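Skuvum: perception, grasp planning and cell control for bin picking

README for the code and the recorded runs
Last updated 24 Apr 2026
Maintained by Lajos Halász and Csaba Kun

What is in here

Skuvum is the software stack we use to pick mixed objects out of a metal bin with an industrial arm. The repository holds four packages and a set of recorded runs that the packages can be replayed against. You can use the recordings without a robot. Most of the day-to-day development happens that way.

skuvum_perception: segmentation, depth cleanup and bin plane fitting
skuvum_grasp: candidate sampling, scoring and collision filtering
skuvum_cell: state machine, motion requests and the pendant bridge
skuvum_tools: replay, labeling and log conversion

The motion planner itself is not included. We call Zupan through a thin client in skuvum_cell/planner_client, and any planner that accepts the same request messages should work in its place.

Recorded runs

The current release has 3247 pick attempts in 204 sessions. Each session starts with a filled bin and ends when the bin is empty, the operator stops it, or the state machine gives up after five failed attempts in a row. Each attempt has:

- a color image and a depth image taken before the arm enters the bin
- video from the fixed workspace camera for the length of the attempt
- joint positions and joint currents
- gripper state
- the full list of grasp candidates with scores, and the one that was chosen
- an outcome label: success, miss, drop, double or aborted

Outcome labels were first set by the state machine from the gripper state. Csaba then went through 1361 of them by hand. Those are marked checked in the index file. If you report numbers, please report them on the checked part and say so.

The split is by session. Attempts from the same session share a bin layout, and an early version that split by attempt gave scores that were far too good.

Objects

The object set was chosen to be hard on depth sensing and on segmentation. It has clear plastic containers, glossy dark items, textured soft pieces and plain blocks. Objects lie as they fell when the bin was tipped in, so overlaps are common. There are no meshes for any of them, and nothing in skuvum_grasp expects one.

Occlusion by the arm

The workspace camera does not move, and for much of an attempt the arm and its cables are between the camera and the objects. Perception is therefore only run on the before images. The video is recorded for review and for training the arm mask, which is a separate model in skuvum_perception/arm_mask.

The arm mask covers the links, wrist, gripper, cable bundle and hose. The links are easy to project from joint positions. The cables are not, as they shift with each wrist rotation, so the mask for them is learned from labeled video.
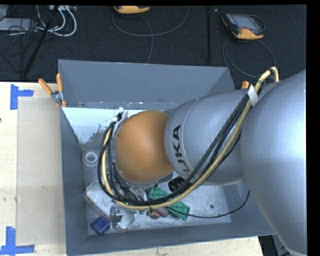 Lajos would still prefer to drop the learned mask and fit a simple spline model to the cables from the joint positions, and he has said in more than one review that a mask which changes with every retraining is a poor thing to build a collision check on. The spline code is on the branch cable-spline. It runs, but it has not been merged. On tight wrist turns the modeled loop ends up too far from the real one, and the masks have to be padded so much that half the bin is lost.

For now the learned mask is used for video only. The collision filter uses a fixed padded volume around the wrist, set in config/wrist_volume.yaml. It is conservative. Expect good candidates close to the bin walls to be thrown out.

Bin plane fitting

The bin floor is bare metal and reflects the overhead light. Depth in the bright area is often missing or a few millimeters off. The fitting step drops pixels above the brightness limit and fits the floor from what is left, then checks the result against the rim. If the two disagree by more than the tolerance, the state machine asks for a new image. After three tries it stops and shows a message on the operator screen.

Clamps on the rim have to be masked by hand once per setup. Run the tool below and draw around each one:

skuvum-tools mask-rim --setup your_setup_name

If you move a clamp, run it again. Old masks are kept with a version number and are not overwritten.

Running a replay

Install the packages, download at least one session, then:

skuvum-tools fetch --session 751
skuvum-tools replay --session 751 --stage perception
skuvum-tools replay --session 751 --stage grasp

Session 751 is a good one to start with. It is short and has at least one attempt of every outcome type. Session numbers are not consecutive – test sessions and broken recordings were removed and their numbers were not reused.

The replay writes its output next to the recorded candidates, so the two can be compared with skuvum-tools diff. Small differences in score are normal between graphics cards. A different top candidate is worth an issue.

Running on a cell

Read docs/cell_setup before you start. Run at reduced speed with the pendant in hand until the workspace limits have been checked in all four corners of the bin. The software limits in skuvum_cell are not a safety function and must not be used as one.

Known problems

Clear objects are often segmented as part of whatever is under them. The transparent flag in the perception config helps, at the cost of more false objects on the scratched parts of the floor.

The pendant bridge loses its connection if the network drops for longer than two seconds. Restart the bridge, not the controller.

Sessions recorded before July use the older gripper state message. The converter handles this, but the timestamps in those sessions can be off by one video image.

Double picks are underreported in the unchecked labels.

License and contact

Code and recordings are released under separate terms. See LICENSE-CODE and LICENSE-DATA. Questions go to the issue tracker. For label corrections, give the session number, the attempt number and the label you think is right, and Csaba will look at the video.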